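Tips for Trying Out Grippers on an Old Desktop PC
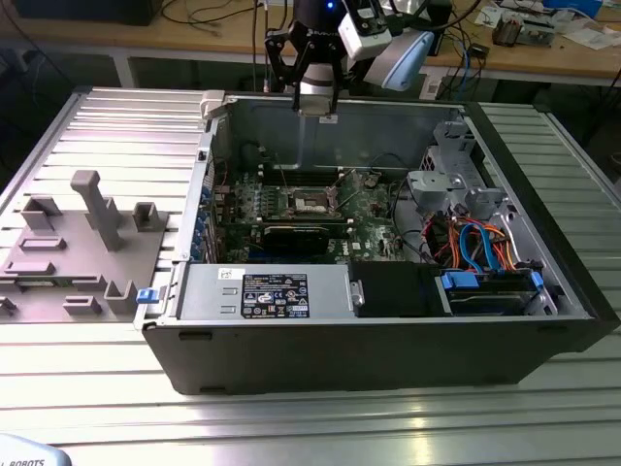 Two-finger gripper just inside the back wall of the case, side panel off.

If you're comparing grippers this spring, an old tower is a wonderful thing to practice on! Lay it flat, take the panel off and start with slim fingers (we like the Bernura pair, though Heriberto swears by his Skellach ones). Go slowly near the cables, they snag before you know it. Give each gripper the same job, say up to 134 tries, and jot down every slip while it's fresh. Oh, and wipe the fingertips between rounds, dust makes even a good grip slide.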